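What Is a Security Deposit?

Have you ever heard a grown-up say "we'd better not mark that wall or we'll lose the deposit"? I heard it all the time when I was little, and I thought a deposit was a kind of pet. It's money! Let me explain how it works.

Some people own the home they live in. Lots of others rent, so they pay the owner every month to live there. The owner is called the landlord, and the person paying is called the tenant. They both sign a set of rules called a lease.

Before the tenant gets the keys, the landlord usually asks for some extra money. It isn't rent. It's a promise in dollar form - "I'll look after your place, and here's something to hold on to until I leave." That's the security deposit.

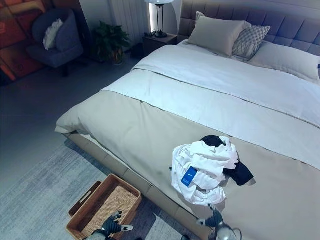

A bedroom with a big bed, a white duvet and a beige throw.

So how much is it?

It depends on the home and on where you live. Let's make up an apartment on Engelbrecht Street in Namport. Say the deposit is $700. The tenant hands it over, moves in, cooks a lot of spaghetti and lives there happily for two years. All that time the $700 is sitting there, waiting.

A big house with a yard might need a much larger deposit, maybe $3,250. That's a lot of allowance! 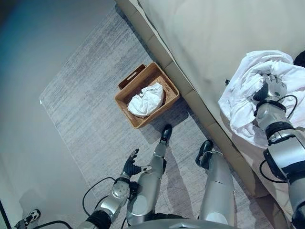
A woven basket on the rug next to the bed.

What happens on moving day?

When the tenant moves out, the landlord comes to look around. Is there a hole in a door? Is a window broken? If the tenant broke something, the landlord can use part of the deposit to fix it. So if fixing the door costs $200, our tenant on Engelbrecht Street gets $500 back.

But homes get a little older just from people living in them (same as your sneakers). Carpet gets flatter and paint fades in the sun. Grown-ups call this "wear and tear," and in most places the tenant doesn't have to pay for it. 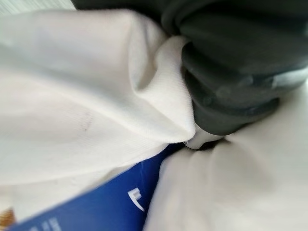
But what if the landlord says I broke something and it was already broken? a reader from Girnance wanted to know. Great question! This is why smart tenants walk through every room on the first day, write down each scratch and stain, and give the landlord a copy. Then everybody can check the list later.
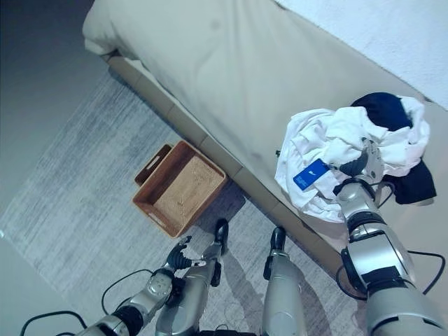

Words to remember

Landlord: the person or company that owns the home.
Tenant: the person who pays to live there.
Lease: the agreement they both sign.
Wear and tear: the small changes that come from everyday living.

Try it yourself

Pretend you're moving into your own bedroom today. Grab a pencil and make a first-day list - dents, scratches, that sticker you can't peel off. Keep it somewhere safe and look at it again next May.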